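Solid wood bench top cupping after finish – oil both faces or not?

Posted in: Workbenches and Shop Furniture

tendcombe_nick
24 January 2019
Top is 65 mm beech, glued up from staves, 2000 mm long. I put three coats of Durton hard oil on the upper face and the edges and left the underside bare. It now has a hollow across the width that I can get a 6 mm drill shank under at the middle of a straightedge. Shop is heated in the day only. Do I plane it flat or wait?

ursu_joinery
Wait. One face is sealed and the other is trading moisture with the room, so the two sides move at different rates. Flip it, oil the underside with the same number of coats, put it on stickers and leave it alone for a month. If you plane now you will be planing again in July.

hornus44
Disagree in part. Oil is a poor vapor barrier. Three coats slow the exchange a little, nowhere near what a film finish does. 6 mm on a top that thick says the staves were not at the same moisture content when they were glued, or the heartwood faces all point the same way. Look at the end grain before you do anything. Also, how is it fixed to the frame?

tendcombe_nick
Screwed straight through the steel rails, 10 screws, round holes. End grain is mixed, mostly alternating.

hornus44
There is your other problem. Round holes give the top nowhere to go. Slot them across the grain, washer under each head, snug but not tight.

Naheed Sandhu
Agree on the slots. On finish, I would still treat both faces alike whatever the product. It costs one extra evening. Mine is an orange-stained top on metal legs and I had the same argument with myself over the color coat, then did the underside too. Movement over two winters has been under what I can measure with a feeler gauge.
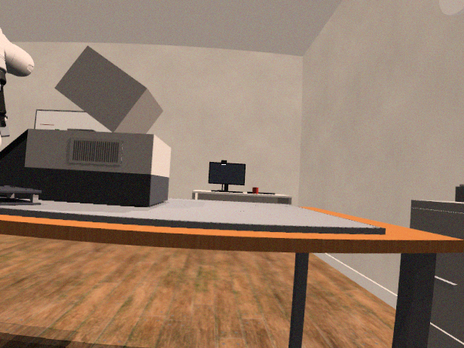
Orange top, dark gray legs, gray board on top. Render.

The front edge in that one is darker than the surface. You get something close by giving the edge a second pass of stain before the oil. Test on offcuts, as edge grain and face grain take pigment differently.

ursu_joinery
Pigmented oil on a work surface will wear through at the front first. A loose board over the working area helps, but lift it now and then. A top that is covered in one place and open in another dries unevenly as well.

hornus44
That effect is small on a top that thick.

ursu_joinery
Small, yes. I have still had to flatten one for it.

Ovidiu Enache
Has the OP got a moisture meter? Readings from both faces would settle most of this. If they differ by over two points, wait. If they match, the hollow is there to stay and you can plane.

tendcombe_nick
Borrowed one. Upper face 10 percent, underside 8. Slotting the holes this weekend, then oil on the underside and stickers. Will post readings when they level out.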